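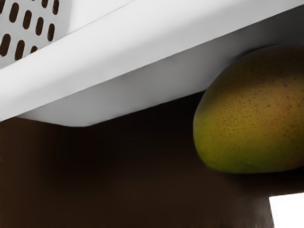
Home Who We Are Open Day For Growers Careers Contact

About Tadico

Tadico makes hands for picking up fruit. That is the short version, and it's the one we give at family gatherings when somebody asks what we do all day and dinner is about to be served. The longer version takes in soft fruit and hard fruit, a lot of simulation, a packing line that we keep running at the back of the building, and a great many conversations with people who have been handling produce since before any of us knew how to spell "actuator."

We started out with 2 rented rooms above a tire shop in Skomberg, and we still think of ourselves as a small outfit, even though we moved across town and now have a proper front door with a bell on it. There are 40 of us these days. Some of us came from farms, some from machine shops, some straight out of school, and a few wandered in on an open day and more or less stayed. We like it that way, and we think the work is better for having so many kinds of people leaning over it.

What we make

Our main product is the Zamfir, a gripper for packhouses that sort large, easily bruised fruit. Mangoes are where we began and they are still our favorite, partly because they are so awkward. They are heavy for their skin, no two are quite the same shape, and they will roll off in whatever direction you least expect. A bruise may not show until days later, when the box is already in a store. So we spend a lot of our time on how a grip begins and how it lets go, and much less on how hard it squeezes.

Most of that work happens on a computer first. Our simulation tools go by the name of Workedar, which began as a typo in somebody's folder and has been on the door of the software room ever since. In Workedar we can set a rendered mango against the gripper, try a new angle, see how the contact looks, and try again before lunch. Over 1,000 of those trials went into the current Zamfir before we asked the shop to cut a single part. After that come real mangoes, and after that come our growers, who are kind people but do not hold back.

Come and see us

We open the building to visitors every spring and fall, and if you have read this far you should certainly come. It is our favorite day of the year (well, our two favorite days) and we would much sooner show you a robot than write to you about one.

Doors open at 8 in the morning, and there is coffee and a table of baked goods that goes quickly. We usually begin in the software room, where the simulation is up on the big screen and you can take the controls yourself and try to pick up a mango. Children are very good at this. Engineers from other companies tend to be a little worse, and they ask for a second turn.

From there we walk over to the line, where the Zamfir sorts real fruit from the bins onto trays. We run it slowly to begin with so that you can follow what it is doing, and then at the speed a packhouse would use. Sometimes it drops one. When that happens we stop, pull up the record, and talk it through with whoever is standing nearby - some of our better ideas have started that way, including the change to the release motion that went into last year's model. A retired orchard hand spotted that one from behind the yellow line, with a muffin in his hand.

After the line there is time to wander. The machine shop stays open, the test benches have people at them who are happy to be interrupted, and there is a shelf of our early grippers by the stairs, including a few we are not especially proud of. You are welcome to pick those up and work them by hand. Please wear closed shoes, tie back long hair, and let us know ahead of time if you would like to bring a school group, as those need a separate tour and we like to have enough safety glasses in the small sizes.

For growers and packers

If you are thinking about automation for your own place, you can also visit on an ordinary working day. Mondays are best. Bring a crate of your own fruit if you can, whatever it is, and we will put it through the line while you watch. We have had papayas, quinces, and once a load of very muddy squash. We'll tell you plainly if we think our gripper is wrong for it, and if we know of somebody who makes a better one for your crop we will give you their number.

Parking is behind the building, past the loading dock. Ring the bell twice, the first one tends to get lost in the noise.

Sign up for our newsletter to hear about the next open day. Enter your email address Subscribe

This site uses cookies to remember your preferences. Accept Manage settings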